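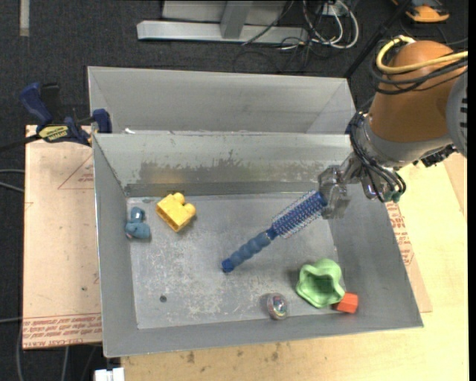
3.2 Stimuli. Naming times in a second language depend heavily on how often a word is heard at home. We drew 90 household nouns from the Caltden word list and dropped any that more than 30 speakers in the Orberg pilot had named in two ways. Items such as the hairbrush and the yellow toy block in Figure 2 were kept – both have short, common names. Compound nouns were coded separately, following Ueda's scheme. Each speaker completed two sessions, both in the morning.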